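How to Get a Stalled Memoir Draft Moving Again

My first memoir sat in a drawer with 37 pages done. These are the steps I used to finish it, in the order I used them.

Step 1. Print what you have. Read it once, start to finish, with no pen in your hand. Put it away until the next morning.

Step 2. Write down every event you remember from the period, one per index card. Use a few plain words, like "rent went up" or "Roland Mellor quits." Stop at 44 cards. If you have more than that, you are probably covering two books.

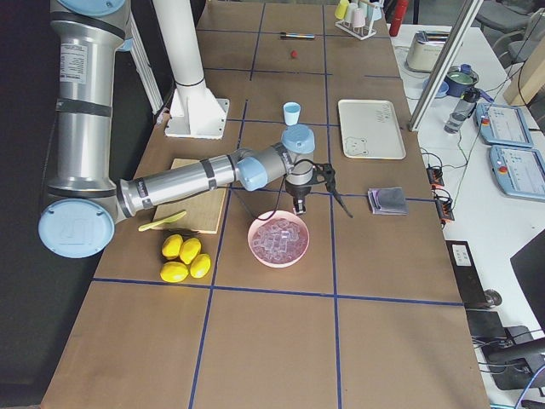
Step 3. Lay the cards out by date and pull the ones you would tell a stranger over dinner. I kept 25. The rest go in an envelope, and you can raid it later when a chapter runs thin.

Step 4. Pick the card you least want to write and set a timer for half an hour. Don't fix spelling. If you can't remember what someone said, write what it was about and keep going. My worst card was the winter we moved to Porkodthorpe, and it took 5 sittings.

Step 5. Change the names now, before you get attached to the real ones. Keep a list so that the Andlow of chapter two is still Andlow in chapter nine.

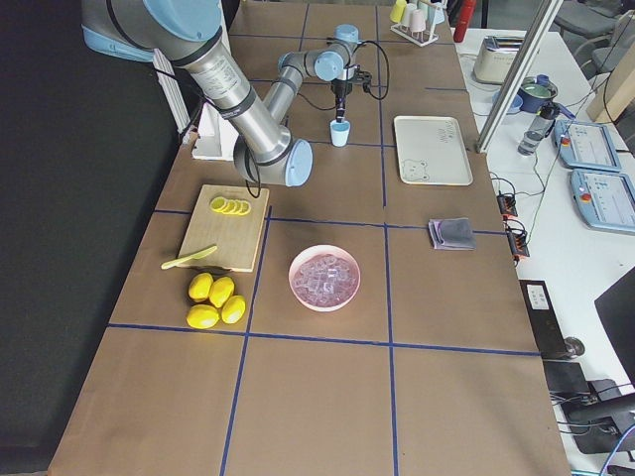

A light blue cup held just above the table.

Step 6. Once every card has a rough page, type them up in one file and read it aloud. Mark the places where you get bored. Cut those first, then look at the opening again. Mine moved to page 60 and stayed there.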